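Shared tables: tissues and water bottles left out
Forum: Office Life > Tidy Up

mohmand_desk19
We moved to an open-plan floor in May. At Nevix we have white tables for everyone, and small things stay on them all day - tissue packs, wrappers, cables. I want one box per table. Is it too strict?
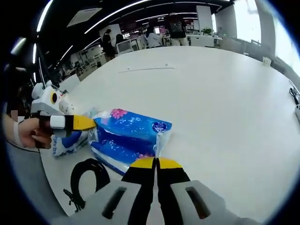

Photo: Mudassar Tanoli

The blue pack is fine for me. The crumpled wrapper next to it should go in the trash, and the black cable needs a tie.

zasbridge574
Too strict, yes. Tissues must be where the hand can reach. In a box people forget them and open a new pack.

mekitz_k
I disagree with zasbridge574. We use open boxes and it works well. Water is the harder question for me. One Wahaha bottle, 550 mL, on a round table is okay, but who drinks from which?
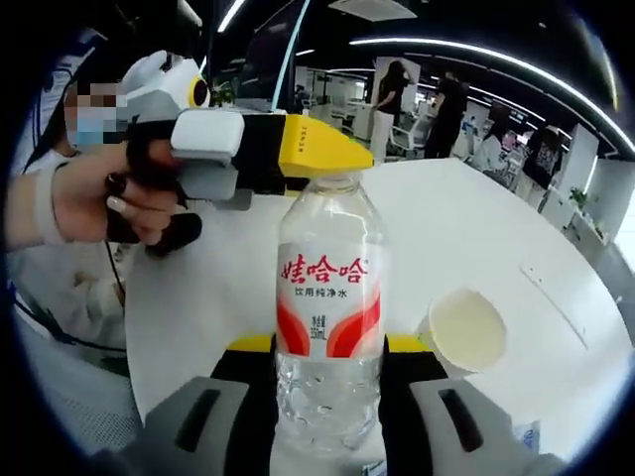 Reply from mohmand_desk19, 2 June 2020

Names on the labels, then. I will try open boxes first, and tissues can stay outside.

zasbridge574
I can accept this. Please use a pen that does not wash off.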